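14/05/2019, notebook, returns and sorting, Wukavton shop

Second week with the Urker sorter in the back building. It took 1596 pieces yesterday, and 188 of them came out to the hand table. The target from Voto is 1000 pieces in one shift, so on the number we are fine. The 188 are more than I would like.

Most rejects are soft bags where the label is folded inside, or two articles packed together. The machine reads the label or it does not read it, it never turns the bag over. For this we still need hands, and in the shop room the work is the same as before: open the bag, look what is inside, put it to the right pile. Children's shoes in clear plastic are slow, the pairs must be checked for size one by one.

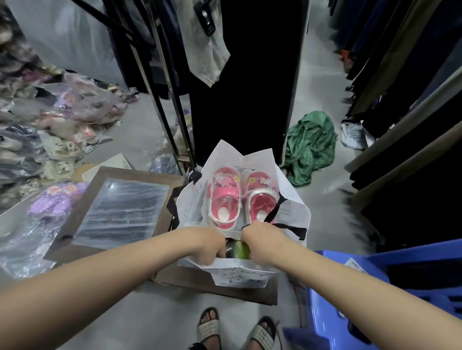

Does the sorter take away hours from the people on the floor? So far the hours are the same, but they moved: less carrying and reading of labels, more checking of rejects and more waiting at the hand table.

The waiting is what the colleagues complain about. Before, everybody chose the own speed. Now the rejects come in groups, ten minutes nothing and then a full crate. Two people asked to change places in the middle of the shift and I think it is a good idea, we try it until July.

Latuheru line: 398 pieces with old labels, not yet in the system. Do not put them on the belt. I wrote it also on the board.

To do: ask Urker if the reject gate can open slower.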